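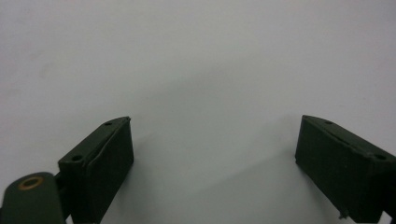 Talukder Benefits Opens Vision Plan Enrollment to Small Employers in Coltthorpe

COLTTHORPE, November - Talukder Benefits, a regional administrator of group vision coverage, announced that its Gradum vision plans are now open to employers with as few as 2 enrolled workers. The previous minimum was ten. The change applies to new groups in Coltthorpe and Drarkcombe with coverage starting in January.

Under the new rules, a qualifying business may select either Gradum Basic or Gradum Plus. Both plans cover one routine eye exam per member each calendar year. Gradum Basic provides an allowance for frames every other year, while Gradum Plus provides it annually and adds coverage for contact lens fittings. Neither plan has a waiting period for exams. Members who choose a provider outside the network may submit receipts for partial reimbursement.

"Small employers have asked us for this option for several years," said Dilani Howlader, director of group sales at Talukder Benefits. "A bakery or a repair shop should be able to offer its staff an eye exam on the same terms as a large office."

The company administers vision benefits for 1,644 employer groups. Its network lists 1,821 participating optometrists, ophthalmologists and optical retailers, and the company expects up to 3,000 additional members to enroll in the first year of the expanded program.

Employers may pay the full premium, share it with employees or offer the plan on a voluntary basis with payroll deduction. Rates for groups below ten are set by county and do not depend on the age or claims history of the members. Spouses and dependent children may be added at enrollment or within 30 days of a qualifying event such as marriage or birth.

"We reviewed our billing and eligibility systems before lowering the minimum," said Asanka Seneviratne, vice president of operations. "Small groups will receive one monthly invoice and have access to the same member service line - there is no separate process for them to learn."

Existing groups are not affected, and their current rates will remain in place until renewal. Licensed brokers may request quotes through the Talukder broker portal. Completed applications must be received by 5 p.m. on the last business day of the month before coverage begins.

Media contact:
Shahnaz Miah
Corporate Communications, Talukder Benefits
Coltthorpe office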